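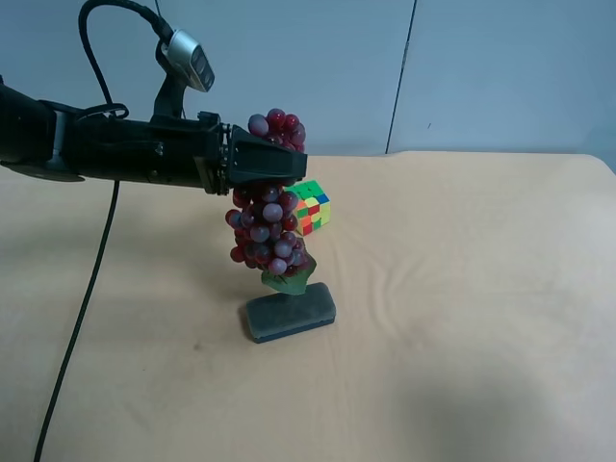
Ticket 2448: Lellora grape pick, wrist stream out of step
Status: open
Opened 8/7/24

Recorder drops wrist frames partway through an episode. The fixed camera keeps going, so the two streams no longer line up on export. 47 episodes affected, all from the grape task. Ogura export rejects them with a length error.

Tried so far: restarted the recorder, lowered the wrist camera rate, moved logging to the second drive. Same result each time.

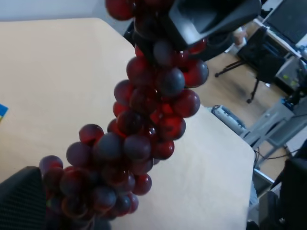 Page 2 of 5

Wrist view with the grapes in the gripper. Picture is fine, so I don't suspect the lens or exposure. Timestamps in the Wurkholm log jump while joint data stays regular. Please check the buffer setting from the June update.
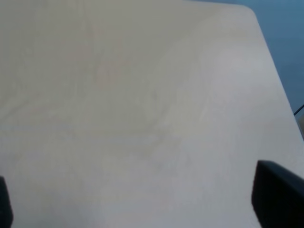
Mehwish Soomro
Data Collection Lead

Wrist view with the gripper open and nothing held. Clips like this should be tagged "empty" and left out of the grasp set. Old buffer value is back in the config. Holding the export until a test batch passes the length check.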